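# Kiltik grasp scoring: frequently asked questions

Last revised November 10, 2021. Maintained by Lucrezia Messina.

Kiltik is a method for ranking candidate grasps in a cluttered bin from a single overhead depth view. These answers cover the points raised most often since the first release. Installation questions are handled in the README.

## Method

**What does Kiltik predict?**

For each candidate grasp, the network outputs one scalar: the estimated probability that the target object will be held after a closed-finger lift. It doesn't predict object class or full object pose. Candidates are four-degree-of-freedom grasps (position plus rotation about the vertical axis), and the approach direction is always straight down.

**How many candidates are scored per attempt?**

The sampler draws 128 candidates. Any that put a finger through a bin wall are discarded before scoring. The highest-scoring candidate that also has a valid joint path is executed.

**Is this the same network as Dedetti?**

No. Dedetti scores pixels and returns a dense map. Kiltik crops a patch at each candidate, rotates it to the finger axis, and scores the crop. The encoder layout is similar and the weights are not interchangeable. Both repositories use the same depth preprocessing code, so a fix to hole filling in one usually needs to be ported to the other.

**Why are soft objects included in the training set?**

Grasp metrics based on rigid contact give poor labels for plush and cloth. A folded piece of cloth has no stable antipodal pair, yet a finger pressed into it will often hold. We label these objects by executed outcome only. Rigid objects get an analytic label first, which is replaced when an executed outcome is available.

## Workspace and data

**What does a bin look like in practice?**

Bins mix rigid and deformable items with different heights and surface finishes. Objects may touch each other, and they may lie close to the slanted walls, where fewer approach angles survive the collision check. We do not arrange objects by hand after they are placed.
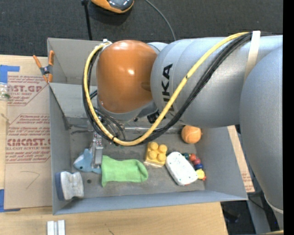
*KUKA arm with a gripper finger lowered into the bin, between a plush shark and a green cloth item.*

**How much executed data is there?**

The release contains 3,000 executed attempts. Each record holds the depth view, the candidate list with scores, the chosen grasp, and a binary outcome. Attempts stopped by a joint limit or a force threshold are kept and flagged with `aborted = 1`. They are excluded from training by default. To include them as failures, set `use_aborted` in the config.

**How is the outcome determined?**

By finger separation after the lift, checked against a depth difference of the bin before and after. If the two disagree, the record goes to manual review. Thin cloth is the main source of disagreement: the fingers close almost completely and the separation reading looks like an empty grasp.

**Does the model see the hose and cables on the arm?**

Not at inference. The depth view used for scoring is taken with the arm retracted. Cable slack still matters for planning. The kinematic model has no hose, so we restrict wrist rotation to a range in which the loop stays clear of the bin rim. If you mount your own dress package, measure this range again. The default values in `wrist_limits.yaml` will not transfer.

## Results

**What success rate should I expect?**

Our held-out objects give 70 percent on first attempts in mixed bins. The figure counts a lift of the wrong object as a failure. Numbers from single-object bins are higher and should not be compared with it.

**Which failures are most common?**

Two account for most of the log. The first is a finger landing on a neighboring object before it reaches the target. The second is rotation of a long or chained object during the lift, after an initially good closure. The first improves with a finer candidate grid. We have no fix for the second, which would require a model of what happens after contact.

**Did you compare against Huvell?**

Yes, using the Huvell sampler with our scorer and the reverse. Swapping the sampler changed little. Swapping the scorer accounted for nearly all of the difference on deformable items. The per-object table is in the `results` folder. We did not retune Huvell for our finger geometry, and its authors might get better numbers than we did.

## Use

**Can I run it with a different gripper?**

Yes, with retraining. Finger width enters through the crop size and the collision check. Changing only the collision check will run without errors and will give badly calibrated scores. Suction tools are not supported.

**Does Kiltik work with the Pellegrini simulator?**

Rigid objects only. The exporter writes Kiltik records directly, but its cloth objects are treated as thin rigid shells and their labels should be dropped.

**How do I report a bad label?**

Open an issue with the record ID and the flag you think is wrong. Corrections are merged in batches, and the changelog lists every changed record.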